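Site Visit Report: Two-Arm Sorting Cells at the Herkumness Open Day
Automation Systems, group project, part 2 of 3
Submitted by Eldana Kahsay and Gemechu Lencho

1. Purpose

Our project proposal calls for a small bench cell that sorts packaged food into bins. Before fixing the layout we were required to observe a working installation and report on it. We attended the October open day at Herkumness, where the hall was open to students in the morning and to companies after lunch. Neither of us had seen a two-arm cell outside of lecture slides.

2. What was covered

The visit had two parts. The first was a short talk by Soo-ah Cha on how the hall has been used since it opened in 2017. The second was time on the floor at the bench cells. The talk dealt mostly with cell layout and only briefly with control software, so this report does the same.

3. Layout

The bench cells are built around a wooden tabletop held in a black metal frame. Arms are mounted at the edge of the table, which leaves the surface clear for bins and product. This differs from our proposal, where we put a single arm in the middle of the bench. With the arm in the middle, our bin positions had to be arranged in a ring, and two of them fell outside comfortable reach. We intend to move the base to the edge.

Cable routing was the weak point of our own draft. We had drawn all cables leaving on one side, across the walkway. We have since moved the controller under the bench and shortened the longest run by 40 cm.

4. Grippers and product

The product in the sorting task was snack bags. Bags are awkward for a two-finger gripper. The contents shift, the film folds, and the printed side may face either way. Our proposal assumed rigid boxes with a fixed width of 106 mm and a single closing position for the fingers. That assumption does not carry over to bags. Cha suggested closing to a force limit and pinching a fold or a corner where one is available.

Bins are the second point. A low rim is easier to clear on approach, and raised ends give the fingers something to grasp if the bin itself has to be moved. We had specified a straight-sided Tornex tray with a 100 mm wall. The wall height forces a longer vertical move at each drop, and we now think a shallower container would do. Color also matters for our camera step. Bins in plainly different colors can be told apart by a simple threshold, so no label is needed.

5. Changes to our proposal

Arm base moved from center to edge of bench.
Force-limited closing in place of a fixed finger position.
Shallower bins, one color per product type.
Second arm listed as optional, pending budget from Negash.

6. Open questions

We did not obtain cycle times. We also have no figure for how often a bag is missed or dropped, and we will have to measure this on our own bench. The handling of a bag that lands across the rim of a bin was discussed but not settled. Our current plan is to stop and wait for an operator.

7. Photographs

Work at the bench cells, Herkumness hall. 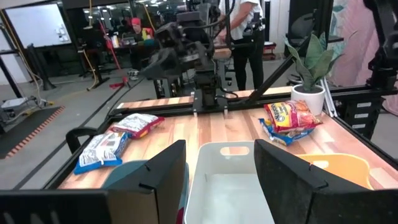
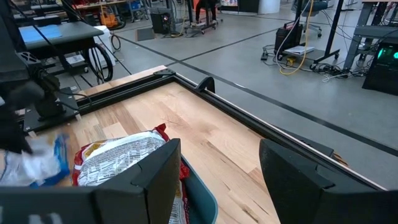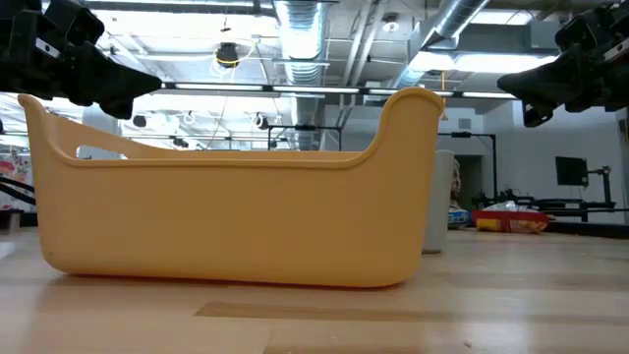

8. Comments received on the draft

Feven Tufa wrote that section 4 gives up on the fixed closing position too quickly. In her view a fixed position would still be adequate for boxes, and the report should keep both modes and choose between them by product type. She also asked for the force limit to be stated in newtons before part 3, with the test method, and pointed out that a shallower bin holds fewer bags and will need to be emptied more often. We accept the first two points. Bin capacity will be worked out once the bag sizes are fixed.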